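# Le panier, la machine et Zulema

La blanchisserie Mokska occupe un ancien dépôt de carrelage, à vingt minutes de la gare si l'on marche bien, trente si l'on suit les indications du site. On y lave les vêtements de clubs sportifs, les tenues de cuisine, les peignoirs d'un hôtel qui se dit thermal et le linge personnel d'une maison de retraite. Trente-neuf salariés y travaillent, plus deux bras robotisés que personne n'a encore réussi à inscrire au planning.

Ce n'est pas faute d'avoir essayé. Le logiciel d'horaires exige une date de naissance.

Zulema Riquelme trie le linge ici depuis assez longtemps pour avoir connu trois directeurs et quatre machines à café. Elle me reçoit dans la salle de pause, où l'on a punaisé une affiche intitulée « L'automatisation et moi ». Quelqu'un a entouré le « moi » au feutre et ajouté un point d'interrogation.

— La direction nous a dit qu'on allait monter en compétences, raconte-t-elle. J'ai demandé jusqu'à quel étage. Il n'y a qu'un rez-de-chaussée.

L'affaire a commencé en février, par une réunion avec viennoiseries, ce qui a mis tout le monde sur ses gardes. La dernière fois qu'on avait servi des viennoiseries, c'était pour annoncer la fin de la prime de transport. Constanza Rivadeneira, la directrice, a projeté des diapositives fournies par l'intégrateur, une société du nom de Brurari. On y voyait un entrepôt immaculé, une femme en blouse qui souriait à une tablette, et le mot « sérénité » à quatre reprises. Une main s'est levée au fond pour demander si la femme en blouse faisait les nuits.

Le projet, baptisé Pledik par un cabinet qui a facturé séparément le nom, visait d'abord une tâche modeste : s'occuper des paniers des petites machines, celles du linge personnel. On saisit le panier, on le pose devant le hublot, on charge, on décharge, on recommence. Chacun de ces gestes paraît simple tant qu'on ne les a pas faits 2 000 fois dans la même semaine avec une épaule qui craque. C'est l'argument de la directrice, et il est bon.

— J'ai regardé les arrêts de travail avant de regarder les robots, m'explique-t-elle. Le dos, l'épaule, le dos, le poignet, le dos. Je n'ai pas eu besoin d'un consultant pour lire la colonne.

Elle en a quand même pris un.

L'ingénieur détaché par Brurari s'appelle Ximeng Zou. Il est arrivé avec deux valises, l'une pleine d'outils et l'autre de câbles, et il a passé ses premiers jours à quatre pattes sur le sol gris de l'atelier. Les trieuses l'ont d'abord pris pour un homme qui avait perdu une lentille. Elles l'ont ensuite adopté, comme on adopte en usine, en se moquant de son sandwich. Il me confie que les pièces métalliques, à côté du linge, ce sont des vacances. Une bride garde sa forme. Un maillot en change chaque fois qu'on le regarde, et un collant, dit-il en baissant la voix, « n'a pas de forme du tout ». 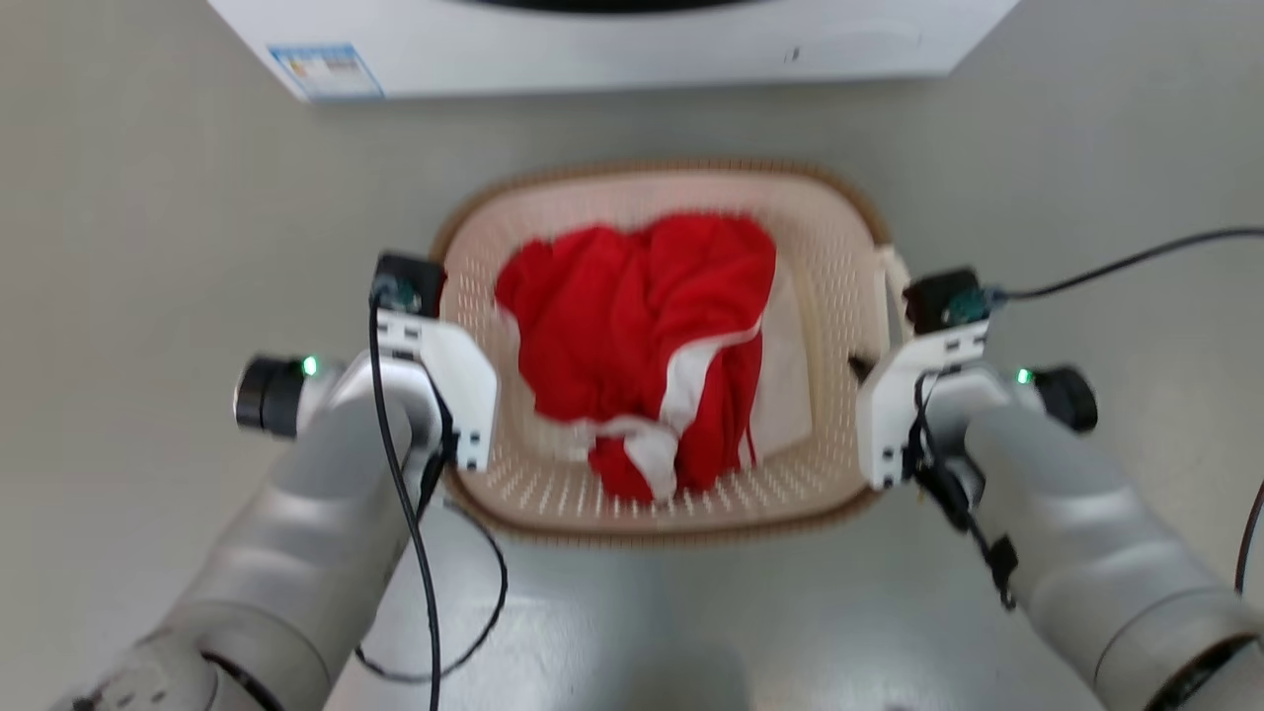
Le métier, Zulema l'a appris avec les mains, et elle a du mal à le raconter autrement. Elle sait qu'une poche contient un mouchoir avant de l'avoir ouverte. Elle sait quel rouge va dégorger et quel rouge a déjà tout donné. Quand Ximeng lui a demandé sur quels critères elle prenait ses décisions, elle a réfléchi un long moment, puis elle a répondu : « Ça se sent. » Il a noté « ça se sent » dans son carnet, avec une flèche vers rien.

De ce dialogue est née la moitié la plus curieuse du projet. Plusieurs heures par semaine, Zulema et deux collègues montrent le travail. Elles guident les bras à distance, geste par geste, pendant que le système enregistre. Une démonstration réussie va dans un dossier, une démonstration ratée va dans un autre, et les deux servent. Le compteur affichait 3 644 enregistrements le jour de ma visite. Zulema a demandé s'il existait une prime au millième. La question est, paraît-il, remontée.

— Au début je faisais exprès d'aller doucement, avoue-t-elle. Pour qu'il apprenne doucement.

Puis l'amour-propre s'en est mêlé. On ne passe pas vingt ans à faire un travail pour le montrer mal, même à une machine, surtout à une machine. Elle a commencé à corriger ses collègues, qui l'ont mal pris, et à corriger Ximeng, qui a pris des notes.

Reste la question de la fiche de paie. Que devient une trieuse qui apprend son métier à des bras ? Formatrice ? Opératrice ? Le cabinet proposait « pilote de flux textile », et l'atelier a ri pendant deux jours. Tatu Mosoti, délégué du personnel, n'a pas ri longtemps. Il a ressorti la grille des classifications, où ne figure aucun pilote, et demandé un échelon de plus pour les trois démonstratrices. Il l'a obtenu pour les heures de démonstration seulement. Zulema change donc d'échelon plusieurs fois par semaine, parfois avant le déjeuner.

— On m'a répondu que c'était une situation transitoire, dit-il. Je suis délégué depuis neuf ans. Je n'ai jamais négocié autre chose que des situations transitoires.

Son accord tient sur une page, signée le 9 mai 2023 et encadrée dans son bureau entre un calendrier de fournisseur et une photo de son équipe de handball. Aucun licenciement lié au projet pendant la phase d'essai. Accès des salariés aux enregistrements. Interdiction d'utiliser les durées de démonstration pour évaluer les personnes. La phase d'essai, elle, n'a pas de date de fin. Tatu y voit une victoire, la directrice un oubli de rédaction. Ils évitent d'en reparler, chacun persuadé que le silence l'arrange.

Et le travail ? Il a changé par des bords qu'on n'attendait pas. Les paniers, par exemple. Mokska en possédait autrefois de toutes sortes, dont plusieurs en osier offerts par une cliente sentimentale. On les a remisés. L'atelier robotisé veut des paniers qui se ressemblent, posés à peu près au même endroit, avec un contenu qui ne déborde pas. Les trieuses se sont donc mises à ranger pour le robot, à lisser pour le robot, à dégager le passage pour le robot. Elvira Ñahui, qui travaille au séchage, tient là-dessus un discours rodé.

— Mon mari laisse ses chaussettes en boule et personne ne lui fait un protocole. La machine, elle, a droit à son panier, à sa lumière et à son sol bien propre. J'ai dit à mon mari de se faire fabriquer par Brurari.

Elvira est la sceptique officielle de la maison. Elle estime que les bras vont à la vitesse d'un stagiaire amoureux, et le chronomètre ne lui donne pas tort. Pour vider un panier et remplir un tambour, une trieuse va nettement plus vite. La machine se rattrape en principe la nuit, où elle pourrait travailler sans supplément. En pratique, elle s'arrête quand quelque chose l'étonne, et le linge est étonnant. Il faut alors quelqu'un pour la rassurer. On a donc créé une astreinte de nuit, rémunérée, pour surveiller l'équipement qui devait supprimer le travail de nuit. Elvira s'est portée volontaire. Elle emporte un roman.

Je lui demande si cela ne contredit pas un peu ses convictions.

— Je n'ai jamais dit que j'étais contre. J'ai dit que c'était lent. Moi, à vingt-cinq euros l'astreinte en plus des heures, la lenteur me va très bien.

Constanza Rivadeneira connaît la plaisanterie et la supporte avec dignité. Elle a visité une autre blanchisserie, Urbonaitė, qui a tout arrêté au bout de quelques mois et où les bras dorment sous une housse, lavée et repassée, précise-t-elle, ce qui est bien la moindre des choses. Elle en est revenue avec une conviction : là-bas, on avait installé la machine un week-end, et les équipes l'avaient découverte en prenant leur poste. Ici, au moins, on s'est disputé avant.

Le dos, en tout cas, va mieux. Zulema le concède du bout des lèvres, comme on reconnaît une qualité à un gendre. Les jours de démonstration, elle ne se baisse presque pas. Elle a mal aux yeux à la place, le soir, et une raideur nouvelle dans le pouce que le médecin du travail a examinée avec intérêt. Il n'avait pas de case pour cela non plus. Il a écrit « geste fin répété » et lui a conseillé de faire des pauses, conseil qu'elle reçoit, sous des formes diverses, depuis son embauche.

Avant mon départ, elle tient à me montrer comment on plie un peignoir d'hôtel. Les manches d'abord, la ceinture à l'intérieur, le col dehors pour qu'il gonfle. Ximeng nous rejoint, regarde, demande à revoir le passage de la ceinture. Elle recommence, plus lentement. Il sort son carnet.

— Et là, pourquoi vous tournez le poignet ?

Elle regarde son poignet, puis lui, puis la pile qui attend. Elle promet d'y penser et prend le peignoir suivant.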